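Subject: Re: Dell tower, CPU swap – what did I forget

Samira, answering in between, short on time, sorry.

> On 2020-03-26 Samira Khalaf wrote:
>
> Got the replacement CPU from Urelo for the old Dell tower. Paid 92 plus shipping. Before I open mine up: do I need to pull the board out? And do I have to take the graphics card off to get at the socket? Leen says yes to both but she did hers years ago.

No to both. Tower on its side, panel off, socket is right in the middle with memory slots above and below it. Graphics card sits lower down, leave it alone.

Order I do it in:

- power cord out, hold the button a few seconds
- touch bare metal on the case
- cooler off, slow. If it sticks twist a little, dont yank
- lever out and up, then the load plate
- old chip straight up by the edges
- STOP and look at the socket with a flashlight before the new one goes in

Do not touch the contacts. I bent some on the Clallano machine with a sleeve – a sleeve! – and spent a whole evening with a needle.

Paste: small blob in the middle. The tube from Tarer is fine. Wipe the old stuff off teh cooler first, coffee filter and alcohol.

Also update the BIOS BEFORE you take the old chip out. Tarek skipped that and had to put everything back.

Mine is at this stage now, plate up, nothing in it. Memory goes back last. Will write again once it boots, maybe tomorrow.

Hanne 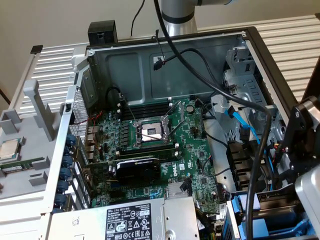

Aleksi Vainio: Agree on all of it except the paste, I'd do a thin line on these. And Samira, check the notch on the chip against the socket twice before you lower the plate. It should drop in with no pushing at all.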